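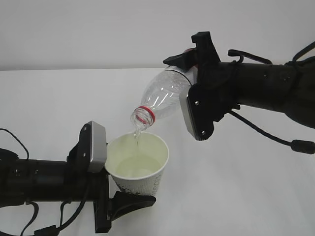
Brodetti Single-Wall Paper Cup, White, 8 oz
Supplied by Bilyk Catering Supply, Asville
Page revised 16 January 2026

General-purpose disposable cup for water, juice and hot drinks. Single-wall board body with a rolled rim and a recessed base. Suitable for meeting rooms, waiting areas, water stations and vending points. Sold by the sleeve or by the case.

Specification

Nominal capacity: 8 fl oz, measured to the brim
Working capacity: almost 8 fl oz less a rim allowance; see Filling
Form: tapered, round, wider at the rim
Body board: 300 gsm
Lining: polyethylene, inner face only
Side seam: heat-sealed overlap
Base: recessed, crimped and heat-sealed
Color: white inside and out
Lid: press-on, sold separately
Case quantity: 2000

Construction

The body is cut from a single blank and wrapped to form the side wall. The base disc is inserted from below and the lower edge of the wall is folded over it. The recess keeps the base clear of the surface the cup stands on. The lining is applied to the board before cutting, so it is continuous through the side seam on the inner face. The outer face is uncoated and will soften if left standing in liquid.

Outer surface and print

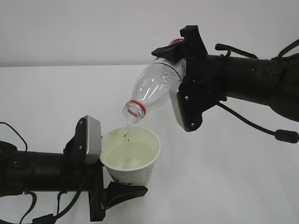
Standard stock is supplied without customer artwork. Print is kept to the outside of the cup, and the inks are water-based. The gray dot pattern is confined to the lower part of the outer surface and is deliberately faint, and the lettering near the base is small enough to be missed at serving distance. Customer print is available on full-case orders only, in one color, and replaces the standard pattern. Allow for an artwork proof before the lead time starts.

Inner surface

The lining gives a smooth white finish with no print or fill line. Tinted drinks such as diluted cordial, green tea or electrolyte mix can be judged for strength by eye against the white wall. Where a measured volume is required, use a separate measure. The cup is not a calibrated vessel and should not be used for dosing. 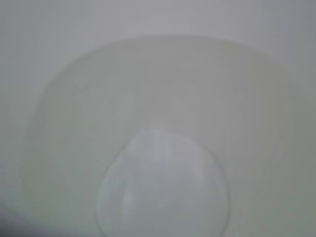 White inner wall, close view.

Filling

Set the cup on a level surface or hold it by the upper part of the wall, just under the rim. The wall is stiffest there. Gripping a full cup at mid-height will deform it and may raise the liquid over the edge. For cold drinks poured from a bottle, keep the mouth of the bottle low over the center of the cup and pour in a narrow stream. For hot drinks, leave a clear margin below the rim. If a lid is to be fitted, press it down evenly around the full circumference and check the area over the side seam, where the rim is slightly thicker.

Do not use in a microwave or conventional oven. Do not use with alcohol-based liquids or heated oils.

Setting out

Unfilled cups are light and will move in a draft. At self-service points, keep the bulk of the stock in the sleeve or in a dispenser and put out only what is needed.

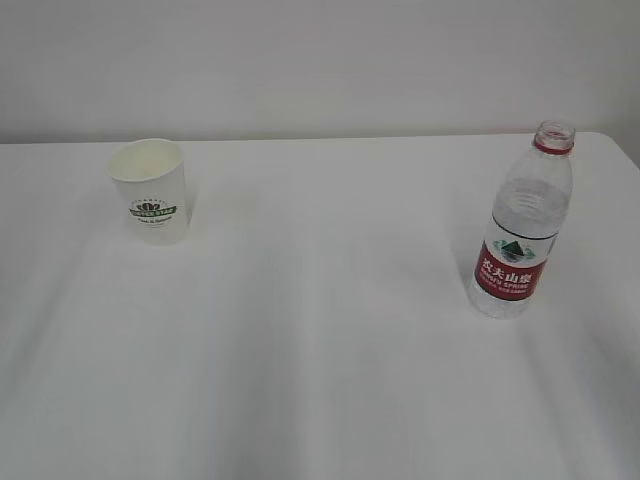
A flat, wipeable surface is recommended under any water station. On cloth, the base may catch on a fold when the cup is pushed along, so lift it instead. Keep bottles and cups far enough apart that one can be picked up without brushing the other.

Storage

Store sleeves closed, in a dry place, away from strong odors. Paperboard takes up moisture and smells from its surroundings. Stack cases no higher than the mark on the carton. Cups from a crushed sleeve should be checked at the rim before use; a flattened rim will not hold a lid.

Disposal

The lining means the cup is not accepted in all paper collections. Check with the local collector. Empty the cup first.

Related items

Brodetti single-wall cup, white, 16 oz
Brodetti press-on lid, white, vented
Bondwood stirrer, birch
Bondwood cup tray, four-cell
Wall dispenser, fits 8 oz cups only

Ordering

Case orders ship from the Asville warehouse. Part cases are not supplied, but single sleeves can be collected at the trade counter. The 16 oz cup uses a different rim diameter and takes its own lid.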